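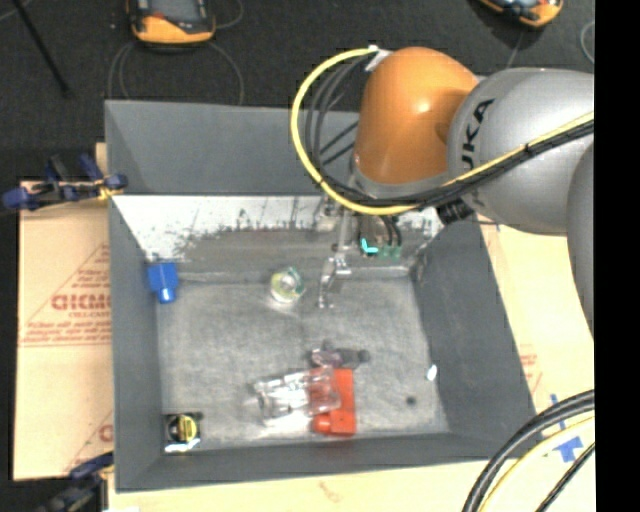 Since January I try to write letters by hand again, and I want to note down how it goes before I forget the first weeks.

It started with my aunt, Ludivine Jacquet. She is 95 and she does not like the telephone any more. She hears the voice, she says, but the words arrive in the wrong order. So I bought a pad of paper and a packet of 12 envelopes in the small shop next to the station in Priltard, and the same evening I sat down at the kitchen table and wrote "Dear Aunt". Then I looked at these two words for a long time.

My handwriting was a shock to me. At school I had a nice one, a teacher even showed it to the class. Now my letters lean to the left in the first line and to the right in the last, and my r and my n look like the same letter. After half a page my thumb was hurting. I had to write the page three times, and the third version was still not beautiful, but I could read it without guessing.

What to write was the next difficulty. In a message on the phone I write what I need: the train is late, please buy onions. My aunt does not need to know about the onions. Or so I thought. I wrote to her about big things, my work, the plans for the summer, and her answer was short and polite. In the second letter I complained for a whole page about the new neighbour, Mr Hollmann (Arne, he insists on Arne), who practises the same four bars on his trombone every evening at seven. Her answer to this one was five pages long. She wanted to know which four bars. She told me about a lodger in Piritz, when she was a girl, who played the accordion in the bath.

I had never heard of this lodger. I had never heard that she lived in Piritz either, and I have known her all my life.

Now I keep a small piece of paper in my coat pocket, and when something happens I write one or two words on it. Last week it said: "pigeon, bakery", "lost glove, found, not mine", "trombone: fifth bar!!" In the evening this becomes a letter without much effort. I write to the bottom of the second sheet and then I stop, even when I am in the middle of a story. My aunt says this is bad manners but she always asks for the rest.

Some practical things, for those who want to try it too. I began with a fountain pen, and I was proud of it, but the ink went through the paper and I could use only one side. A normal ballpoint is better for me. Lined paper is nothing to be ashamed of. I also make a photo of each page before I close the envelope, after I told the glove story twice.

The post takes four days, sometimes six. In the beginning I was impatient and looked in the letter box also in the evening, when of course nothing new could be there. I still do it sometimes.

Yesterday I asked Arne for the name of the piece, for my aunt. He was very pleased and wrote it on the back of a receipt, with the name of the composer and two exclamation marks. I will put the receipt in the envelope as it is. She can perhaps read his handwriting better than I can.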